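Halliday Buying Club
Minutes of the May meeting
Upstairs room, Skorkden Street, 7 p.m.

Chair: Imre Győri
Notes: Anahera Te Moana
Apologies were received from the Tuesday-list households who are away until the end of the month, and from both packers on the north route.

Minutes of the last meeting

Read and accepted with one correction. The oats were short by two sacks, and the last minutes had one. The mill has already credited us for both.

Matters arising

The scale has been checked against the one at the post office and reads correctly. It should stay on the shelf by the door and not go back into the cupboard, where the feet get bent.

The hand truck is still missing. It was last signed out for the spring flour. Imre will look in the garage at the lower pickup point and ask the households on that street. If it isn't found by the next meeting we will buy another one.

The sign-up sheet for unloading has been moved online. Two members said they can't open it on their phones. A paper copy will be pinned up as well, and whoever is on unloading that month copies the paper names across before the truck comes.

Money

The balance after all bills is $327. That is lower than last month. The cause is the deposit on the flour order, which comes back to us as households pay for their shares.

Three households still owe for March. Reminders went out, and one has promised to pay at pickup. It was agreed to leave the other two until the next statement, then hold their orders if nothing has come in. There was some talk about charging a late fee. No one wanted to propose it, so it was dropped.

Members asked again for the statement to show the handling charge on its own line. Agreed. Anahera will change the template.

Flour order

Tuvel will deliver 2,000 pounds, split between bread flour, whole wheat and rye. The rye is new this time and the bags are smaller than the others. The mill needs our final split a week before delivery and won't change it after that.

The driver can't get the truck under the wires at the back of the building, so we unload on the street side. Please move cars the night before. Last time a blue station wagon sat in the loading space until noon and the driver nearly left.

Discussion on storage. The back room stayed dry all winter and there were no moths. Bags are to go on pallets, off the wall, with the oldest at the front. Anyone who opens a bag to split it closes it with a clip and writes the date on it. Masking tape doesn't hold on the paper and people should stop using it.

A request for pastry flour was turned down for this order. The mill's minimum for pastry flour is more than our households asked for put together. If a few more sign up over the summer we can look at it for fall.

Dairy

The Zivberg dairy has written to say that its delivery day is changing and that it would like to stop taking back glass bottles from buying clubs. The letter says breakage is too high and that the crates come back mixed. Home customers keep their bottles as before.

The dairy offers us cartons at a lower price, delivered in stacked trays. The trays must be returned, but there is no deposit on them.

This took up most of the evening. Points made:

Cartons weigh less, and the people who carry crates up from the street were in favor. The back stairs are hard with a full crate and we have few people willing to do it.

Several members joined for the bottles and said so. They asked if we could collect and sort the bottles ourselves and drive them to the dairy. Imre had priced the gas for the round trip and it would eat up the whole handling charge, before anyone's time.

The town takes cartons for recycling only at the transfer station. They don't go in the curbside bin. A household that drives there regularly offered to take a bag of rinsed, flattened cartons each month if others leave them at pickup. Accepted with thanks. Cartons must be rinsed. Unrinsed ones will be left in the hall for their owners.

Cream and buttermilk aren't affected for now. The dairy will give notice before changing those.

It was moved that the club go over to cartons for a trial of three months and look at it again after that. Carried, with two against. Anyone who wants to leave the milk order should tell Anahera before the next list closes. Bottles already out should come back to the next pickup so that we can return the full set and get our deposit.

Pickup room

The refrigerator door seal is split at the bottom. A new seal has been ordered by model number and can be fitted with a screwdriver. Until then, please push the door until it catches and don't leave it for the next person.

Milk is not to be left out while people talk. On warm evenings it should go straight from the refrigerator into your own cooler. Cheese is cut last, after the dry goods are finished, and the boards are washed and stood on edge to dry. Boards have been coming out of the sink cracked from soaking. They should be washed by hand and wiped at once, with a little mineral oil when they look pale.

The cheese knife has been sharpened. It lives in the drawer in its sleeve.

Keys: two sets are in use and one is spare. The spare is not to be lent on.

Bread evening

The sourdough evening was well attended and used up most of the old whole wheat. Members asked for another in the fall, with rye if the new bags are any good. The starter is in the refrigerator in the large jar. Please don't feed it with bread flour, and please don't throw it out. It looks gray on top when it's hungry and a stir will fix that.

The oven takes longer to heat than the dial says. Turn it on when you arrive.

New members

Two households were accepted. Both are on the east side, so they go on the lower pickup list. Their first order will be the flour. They have been sent the rules and the price sheet, and will be shown the unloading routine on the day.

The waiting list stays open. We can't take many more until the back room shelving is done.

Kitchen counter

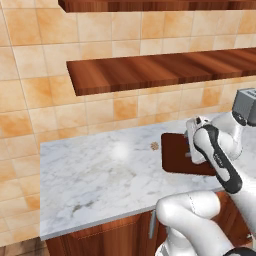
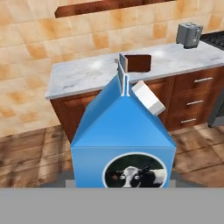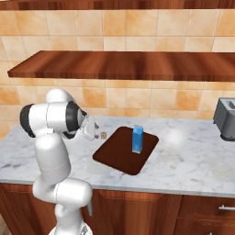
Anahera Te Moana asked that the milk trial be judged on how many households stay with the order as well as on price, and wanted the present number written down before the first cartons are handed out so there is something to compare. She also said that members who had voted against should be able to put their reasons in writing for the later discussion. The chair agreed to both. The number will go on the next statement.

Any other business

Garden seeds left over from the spring order are in the box under the table and are free to anyone.

The egg supplier wants clean cartons back, any size, no foam.

The next flour split is due to Imre by the end of the month. Meeting closed at 8:45.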